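Plerine: two-arm cable untangling, data card

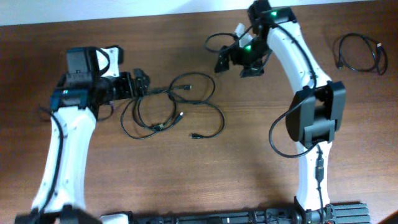
Issue 3, p. 2

Plerine is a set of recordings of two robot arms dealing with black cables on a brown wooden tabletop. Anyone who has opened the bottom drawer of a desk will know the problem. We wanted to find out how much of it a learned policy could pick up from demonstrations, and the answer so far is some of it, on a good day.

What is in it

3,526 episodes, each driven by a person through a pair of leader arms. An episode starts with two cables crossed over one another and ends when they lie apart, or when the operator gives up. Both endings are kept. Of the total, 564 are marked "abandoned", and these have turned out to be the part other groups ask for first.

The start positions were made by dropping the cables from a low height. We tried laying them out by hand, but people asked to make a random tangle tend to make a pretty one. Cables already put aside may stay on the table during an episode. They are not labelled, and a policy that goes after one of them is simply wrong.

Each episode folder holds the video from the fixed camera, joint positions and gripper opening for both arms, and a short text file with the outcome. There are no depth images. Black cable gave our depth sensor very little to work with, and we dropped it in January.

Method

The policy trained on this data (Gruber, in the code) splits each attempt into a hold and a pull. One arm pins a strand near a crossing, the other takes hold of a free end or a loop and draws it clear. Which arm does which is decided afresh at every step. An earlier version fixed the left arm as the holder and spent much of its time reaching across itself.

Results

Gruber does well on open loops with one or two crossings. It does badly when a plug has passed through a loop, and worse when two plugs lie close together, where it will pull on either with the same confidence. It has never learned to stop. Given two cables that are already apart, it will generally find something to improve.

Known problems

The "left" and "right" labels follow the camera view, except in the Brorberg recordings, where they are swapped. Use the loader, which fixes this.

The arms carry cables of their own, also black. Early checkpoints tried to untangle them. We mask the arms during training, but the mask is loose near the wrists.

The Virnerton recordings have gaps in the gripper signal. Missing values are stored as zero, and zero also means closed. We are sorry about this.

Use

Free for research. If you report a success rate, please say whether you counted the abandoned episodes.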